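Pluvudum Village Overhaul - comments and feedback

Version 1.6 is up! Brick and plaster sets are in, all four roof pitches snap properly, and the well finally has a rope.

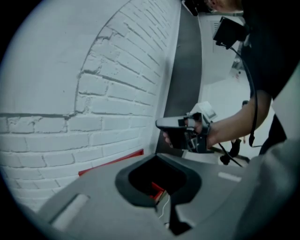

Grab the main file first and then the patch, in that order. If you had the August build, do a clean save before you install or the old market stalls will float. I know, I know, sorry. Tell me what breaks!

mossbucket
Oh wow, the new roofs! I lost my whole evening to this. Rebuilt the harbor at Bevomance from the ground up and it finally feels like people live there. Do the villagers use the upstairs beds or are those just for looks?

Doucet
They use them! Give them one night to sort themselves out. If somebody keeps sleeping in the street, pick up the bed and put it down again.

tin_lantern
Love the mod, been using it since the first release. One gripe though. 1,074 pieces in a single menu is a LOT of scrolling. Could walls and fences get their own tabs?

kettlefish
Please don't split it up. I know where everything is now, and I like seeing the walls next to the fences so I can match colors.

tin_lantern
You can match colors with two tabs lol. I'm on a controller, it takes me forever to get down to the doors.

kettlefish
Ok fair, I forgot about controller people. Maybe as an optional file?

Doucet
Optional file is a great idea, I'll do that. Everybody keeps the menu they like.

Vallent
Does this work with the bigger settlement borders mod? I got 27 villagers in before it started to chug, and my computer is pretty old, so I'm thrilled with that!

mossbucket
Works for me. Load Pluvudum after it. I had it the other way around and my docks were under the lake.

grubby_oak
Not to be a downer but I don't think the new brick fits the game. The old stone looked like it belonged there, this is way too clean for a swamp town.

Vallent
Disagree! Put ivy on it and turn the weathering slider up. My tavern looks a hundred years old.

grubby_oak
There's a weathering slider??

Doucet
Settings page, second tab. It's at 6 by default, try 14. And the old stone is still in there, scroll past the chimneys.

grubby_oak
Ok I take back half of it. At 14 it looks really good. Still using the stone for my town wall.

pennywhistle22
Bug report: the small bridge has no collision on the left railing. My cow walked right off it. Otherwise this is my favorite thing I've ever installed, I mean it, I started a new game just to use it from the beginning.

Doucet
Found it, thank you! Fixed for the next patch. Hope the cow is ok.

pennywhistle22
She swam back. Any plans for a windmill?

Doucet
Half built. The blades spin but they go through the roof, so give me a while.

Last edited by Doucet 2019-10-26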